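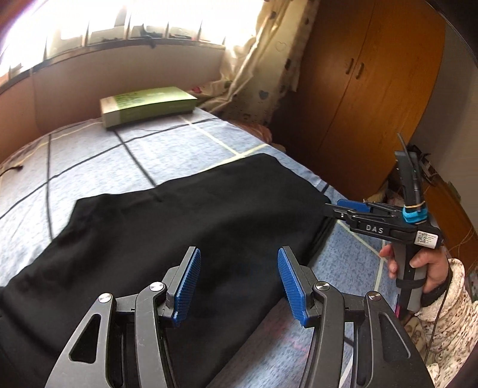 The fault that only came with dark clothes

By Li-hua Tsang
2024-12-07

In June the team at Drelance had 400 recordings of people folding clothes, and they were happy with them. Then they tried to train from them, and 123 had to be thrown away.

The recordings are made at home, on ordinary beds and tables. A person holds a gripper in the hand and works through a shirt or a pair of trousers, and the movement is later taught to a robot arm. The arm at the Breltelbridge workshop learned quickly. With towels it was good. With anything black it closed its fingers too early, above the cloth, and lifted nothing. A few times it did the opposite and pushed down until the motor stopped with an overload.

The first suspect was the finger pads. They are soft and ribbed, and the ribs wear down. New pads were fitted and the arm did the same thing again. After this the engineers blamed the motor, and one week was lost to that.

The real cause was in the recordings. The software, called Stotivby, follows the position of the gripper by looking for small details in the camera view. A patterned bedsheet gives plenty of them. When a flat black garment fills most of the view, and a bright window stands behind the bed, the camera makes the exposure darker and the cloth becomes one black area. The software then loses its height. The error was up to 41 millimeters, and no warning was given, as the program filled the gap with a guess.

I asked to see the log for one of these sessions. For 80 frames in a row the height was a perfectly straight line. No human hand moves like this, and I think a person reading the numbers would have noticed it. The check at that time looked only at whether the file was complete.

There is also a safety side. An arm that believes the bed is lower than it is will press on whatever lies there. At Breltelbridge it was only a mattress – but the same model was planned for a trial at the Penrose care home, where people sit close to their laundry. The trial was postponed.

Stotivby now stops the session when tracking is lost, and the person must start the fold again. The exposure is locked before the first movement. The collectors complain about the stops, mostly in rooms with big windows, and a new date for Penrose has not been set.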